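Section 7: Folding the shirts

Okay, so you've got your order sheet and your clean table, and you've read Section 6 on sorting (please read Section 6 on sorting). Now we fold. I wrote this bit after Oriana Barrientos asked me to put down on paper what I kept showing people with my hands, so forgive me if it sounds like I'm standing next to you.

What you'll need

A flat table you can reach across without leaning on it.
Your Skurnotden folding board, the small one for kids' sizes and the standard one for everything else.
A stack of Gough paper bands.
A roll of tape.

Setting up the shirt

1. Tip the shirt out of the tub and find the hem. I always start from the hem, even though Prys Lloyd starts from the collar and is perfectly quick at it. Pick one and stick with it for the whole batch.

2. Lay it on the table front side down, with the hem toward you and the collar away from you.

3. Put a hand on each bottom corner and press. Don't pull yet! If you pull while the top half is still bunched up, you just drag the whole shirt toward your belly and have to start over.

4. Reach up and open out the shoulders. Check for a bit of the top edge that's flopped over on itself – it hides really well on the darker colours and you'll end up with a lump right under the neckband.

5. Now smooth from the middle out to the sides with flat palms. Two passes is plenty. We're not ironing.

Note: If the print feels tacky, put the shirt on the drying rack and tell Drita Petkov. Fold it now and the print will stick to itself, and that shirt's done for.
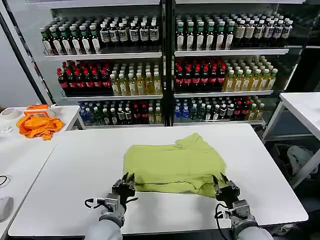

Colour is the thing I get asked about most, so let me go through it properly. Each order comes as one colour or a mix, and the mixes are where we go wrong. Work one colour at a time, start to finish, and don't bring the next one over until the first is folded and banded. If you've got a lime green one in front of you and an orange one waiting, the orange one stays on the other table, in its own heap, until you're ready for it. I know it feels slower. It's a lot faster than opening up a finished carton to find the stray one, which I have done, twice, on the same order.

Folding

6. Set the board on the back of the shirt with its top edge just under the collar. The Primetar logo on the board should face up.

7. Fold the left side over the board, then lay the sleeve back down on itself so it sits straight. Same on the right.

8. Bring the hem up to the middle of the board, then up again to the collar. Slide the board out from the top, slowly, with your other hand flat on the shirt.

9. Flip it over. You should see the whole front of the shirt with the neckband centred. If it's crooked, shake it out and go back to step 2. Tugging at a folded shirt only makes it worse.

Caution: The edges of the older boards are sharper than they look. Run a finger along yours (gently) and if you feel a burr, swap it out.

Banding and stacking

10. Wrap a paper band across the middle and close it at the back with one small piece of tape. Tape goes on paper only, never on fabric. The Stillari cotton pills if you so much as look at it funny.

11. Stack in piles of 10, necks all facing the same way. Go by size, smallest at the bottom of the carton.

12. A full carton is 96. The last pile will be a short one, and that's fine – just put it on top so the packer sees it first.

Note: Kids' sizes take up less room, and yes, you can fit more in. Don't, please. The count on the label is printed ahead of time.

When a shirt won't behave

Collar keeps rolling: lay it face down for a minute under the board and try again.

Sleeves poking out the sides: you've set the board too wide. Narrow it by a finger's width.

One side longer than the other: check the side seams before you blame yourself. Some come to us twisted, and those go in the returns tub with a sticky note saying which seam.

Labels and cartons are in Section 8, and Mark Anthony Cruzado has the spare tape guns if yours is jamming.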